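4. Fitting and testing the counter alarm

Your Kisulance hold-up alarm is silent by design. A bank robber tends to react badly to a siren, and the customers aren't fond of it either. Press the button and the signal goes to the Inilura monitoring desk, where someone will take it seriously whether you meant it or not.

4.1 Fixing the button

1. Choose a spot under the counter that the cashier can reach without looking down. Knees do not count as reach.
2. Hold the backplate in place and mark the holes.
3. Drill, then fix with the screws supplied. 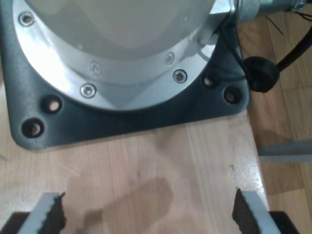
Tighten the screws by hand and stop when the plate no longer moves. The heads must end up sunk into the plate, like the countersunk ones in the bright metal ring above the dark square plate. A head that stands proud will catch on sleeves, and a sleeve is quite capable of calling the police.

CAUTION: Do not fit the button beside the drawer release. The Nasby branch did, and met a great many officers in May.

4.2 Connecting the control box

1. Switch the control box off.
2. Run the grey cable from the button to terminal 6.
3. Run the network cable to a spare port on the branch switch.

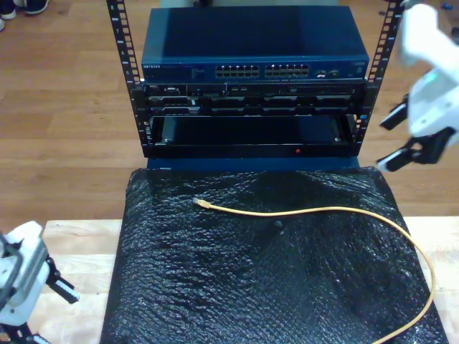 The control box needs a port of its own, and will sulk if asked to share. In a rack laid out like this one, with the Netgear switch sitting directly above the Dell server, use the switch. The server has its own work to do. Label your cable at both ends, in writing other people can read.

4. Switch the control box on and wait for 2 short beeps.
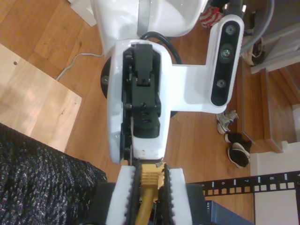 Fig. 3. White arm reaching down towards a black patch panel.

NOTE: If the display shows code 106, the box cannot find the monitoring desk. Check the cable before you ring us. We will only ask you to check the cable.

4.3 Testing

1. Tell Inilura you are about to test. Do this first.
2. Tell your colleagues as well.
3. Press and hold the button until the display reads SENT.
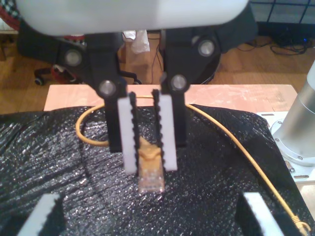

4. Reset the button with the key and wait for the display to clear.
5. Tell Inilura you have finished. Until you do, real alarms will be treated as more testing.

Keep the key away from the counter. The Bălan bracket (sold separately) holds it neatly on an office wall. The event log stores the last 200 presses, including the ones everybody denies.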